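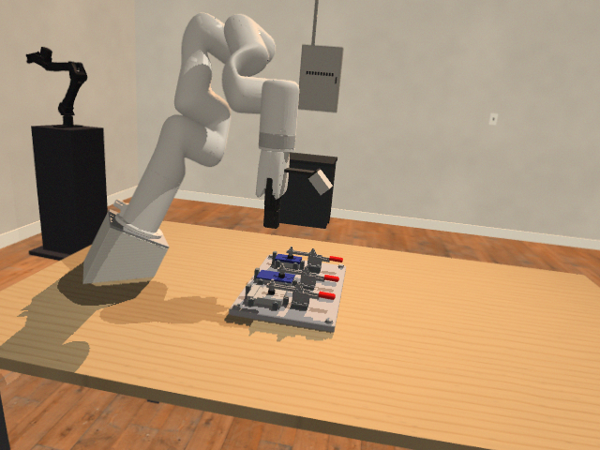

Soltia Table Oil is a wipe-on finish for indoor wood, sold in a flat can with a screw lid, and I have now put it on a dining table, a desk and the shelves in the back hall. It took me from the end of winter to August to get through all of it. Most reviews of oils like this are written the week the can is opened, when everything looks good. A small sample board tells you very little anyway. A dining table with a fruit bowl and homework on it is a fairer idea of what a finish has to put up with.

Reviews > Wood Finishes > Oils and Waxes > Soltia Table Oil

Soltia Table Oil, satin: a long-term review

What you get

The can holds 591 milliliters. There is a smaller one, but the price difference is so slight that I would skip it unless you are only doing a cutting board or a stool. Soltia sells it in satin and matte. I bought satin. It comes with no cloth and no applicator, and the instructions are printed on the back of the can in type I had to photograph and enlarge.

The oil is thin and a little yellow. It smells like nuts with something sharper under it. The sharper part went away by the next morning and the nutty part stayed in the dining room for most of a week. My wife didn't mind it. I got tired of it.

Getting the table ready

I sanded the dining table to 200 grit, which is where the can tells you to stop. I went finer on one of the shelves to see what would happen, and the oil sat on top of it and had to be wiped back twice as long. The color came out lighter too. On the desk I stopped at 200 again and had no trouble.

Vacuum the dust, then wipe with a dry cloth. I used a damp cloth the first time and raised the grain, so I had to go back over the whole top. That was my own mistake, though a line about it on the can would have helped.

If your table already has an oil or wax on it, the label says to take it off completely. Mine had an old coat of Kozłowski paste wax, and it came off with mineral spirits and most of an old bedsheet.

Putting it on

Pour a little puddle, spread it along the grain with a folded cotton rag, wait, and wipe off everything that hasn't soaked in. The waiting time on the can is fifteen minutes. In a warm room I would check sooner. I let one end of the table go the full time with the sun on it and it had started to grab when I came back with the cloth.

The first coat goes in fast. The second uses much less. I stopped at 2 coats on the shelves and the desk and put a third on the dining table. You leave 8 hours between coats, so one in the morning and one in the evening works well if you can keep people out of the room.

Spread used rags out flat outside to dry before you throw them away. Oily rags bunched up in a trash can will heat up and can catch fire. The can does say this, in the same tiny type.

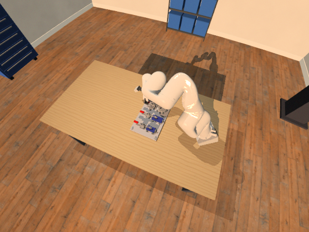
Adelmo Guerra wrote in after my first short note on this oil to say that he had the opposite experience with drying. He left his second coat overnight in an unheated garage in Pollthorpe and it was still tacky at noon the next day. He ended up bringing the boards into the kitchen, where they were dry by supper, and he thinks the drying time on the label should come with a minimum temperature. I agree with him. I did all of mine in heated rooms and wouldn't have found that out.

How it has held up

Water first. A glass left on the dining table for an evening leaves a faint ring that is gone by morning. A wet vase left for a weekend did leave a mark, and that one needed a light rub with a gray pad and a few drops of fresh oil. After that I couldn't find it.

Heat is the weak point. A mug of coffee is fine. A casserole dish on a thin cloth was not, and there is still a pale patch at one end of the table that shows up when you look across it toward the window. Use a proper trivet.

Scratches are about what you would expect from an oil. It doesn't build up a layer, so there is nothing to chip, but it doesn't protect the wood from a dent either. The spot on the desk where I slide a laptop back and forth has gone a little shinier than the area next to it. I could even it out with another thin coat and haven't bothered.
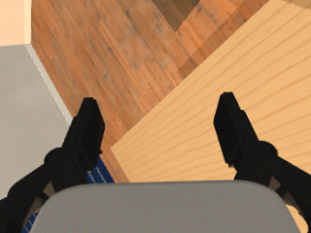

Squared-off fingertips, open wide.

Red wine wiped up right away left nothing. Turmeric left a yellow smear that faded over several weeks — I don't think any finish I have used would have done better with that. Ballpoint pen came off with a damp cloth and dish soap, mostly.

For everyday cleaning I use a damp cloth and then a dry one. I tried Soltia's own soap and it was fine, but it costs too much for what it does and I went back to the ordinary kind.

Compared with the others

I have used two other finishes on the same sort of furniture, so I can say something about how this one stacks up.

Kozłowski paste wax is easier to put on and nicer to touch for the first month. It marks if you look at it with a wet glass in your hand, and it needs doing again every season. For a bedside table or a picture frame I would still pick it.

Parkon is a water-based clear coat. It is much tougher than Soltia and it handles heat well. It also leaves a film you can see from an angle, a bit gray over darker woods, and when it does get damaged you can't fix just the one spot. I sanded a whole desktop back to bare wood on account of one burn. If you have small children and a pale table, though, Parkon is probably the sensible choice.

Soltia sits between them. The wood looks like wood, the grain gets a little deeper in color, and repairs take ten minutes.
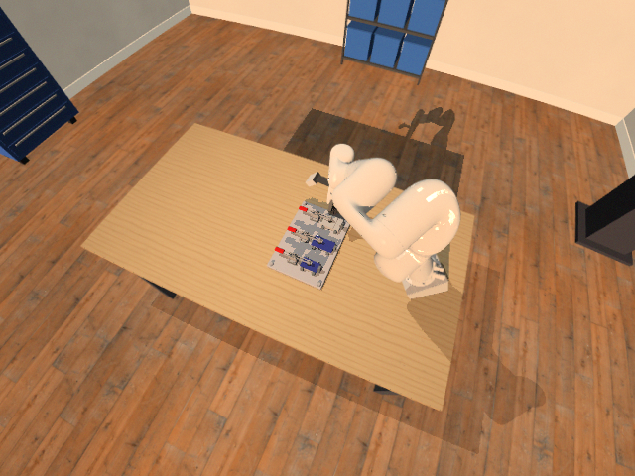

The repairs are the reason I will buy it again. With a film finish I always put off fixing things until they were bad enough to justify a weekend. With the oil I keep a small jar and a rag in the hall closet and deal with marks when I see them. You can't tell where I have patched the dining table, apart from the heat mark, and I haven't really gone after that one yet.

Storage is worth a mention. What is left in the can will skin over if there is much air above it. I lost the last inch of my first can that way. Now I pour leftovers into a jar they nearly fill, and the jar I filled in spring is still good. Wipe the threads of the lid before you close it or you will need pliers.

Things I would change: bigger print on the label, a note about cold rooms, and a can that pours without running down its own side. The satin is also a touch shinier than I think of satin as being. If you want the bare wood look, get the matte.

Good for: dining tables, desks, shelves, anything you don't mind touching up.
Not so good for: kitchen counters, plant stands, anything that gets hot pans.
Rating: four out of five.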